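Last changed: December 2018

# Questions about teaching the arm by hand or by remote control

These questions came by mail from people who use our teaching guide in Skenham and in Drurkedbridge. I answer them in the order in which most people meet the problem.

## Do I need to write programs?

No. You show the task, and the software records the joint positions and the camera pictures while you do it. You need to type two commands, one to start the recorder and one to save, and both are printed on the first page of the guide. Programming is only needed if you want to change how the recording is stored.

## What is the difference between teaching by hand and by remote control?

When you teach by hand, you hold the arm itself and move it through the task. The motors are soft during this time, so they follow you. It is easy to learn, but your own hands are then in the camera pictures, and the robot will not see them later when it works alone.

When you teach by remote control, you move a separate control arm and the working arm copies it. Your hands stay out of the pictures. It takes longer to learn, because you do not feel the weight of the object. For anything that will be trained with camera pictures, we recommend remote control.

## Which task should I begin with?

Take something with a large target and an object which does not break. Snack packets and a basket are good for this. A packet is light, it is easy to see, and it forgives a grip that is not exact. Please do not begin with cups or with anything that must stand upright at the end.

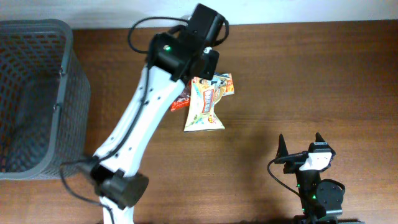 After packets, go on to small boxes, and then to objects with only one good place to hold them. At Urrutia they began directly with pens and lost most of February. I do not advise it.

## How many demonstrations are enough?

It depends on how much the start position changes. If the object is always in the same place, 10 good demonstrations can already give you something that moves in the right direction. For a task where the packets may lie anywhere within reach, our first set had 60, and it was too small. The set we use now has 268.

Please count only the good ones. A recording where you stopped in the middle to think teaches the arm to stop in the middle.

## How fast should I move?

Slower than your own hand would do it, but without pauses. Our packet demonstrations take 17 seconds from start to end. If yours are much longer, practice a few times with the recorder off.

## The packet slips out when I lift it. Do I throw the recording away?

Not always. If you pick it up again in a calm way, keep the recording and give it the label "recovered". The arm also has to learn what to do after a slip. If the packet fell off the table or you had to reach in with your hand, delete it.

## Where should I grip a soft packet?

At the flat seam, where there is a seam. In the middle the air inside pushes the packet away from the fingers. Close the gripper until the material folds a little and then stop.

## May two people share the teaching?

Yes, but they should agree first on the same way of doing the task. In Brerby one person always came from above and the other one from the side, and the trained arm tried to do something between the two. Now they write the approach on a paper next to the control arm.

## The arm copies me with a delay. Is something broken?

Probably not. First close other programs on the computer, then check the cable of the control arm. A small delay which is always the same can be accepted. A delay that changes is worse, and you should not record until it is gone.

## Can I use my recordings with a different arm?

Only if it has the same joints and the camera looks from the same place. Otherwise you will have to record again.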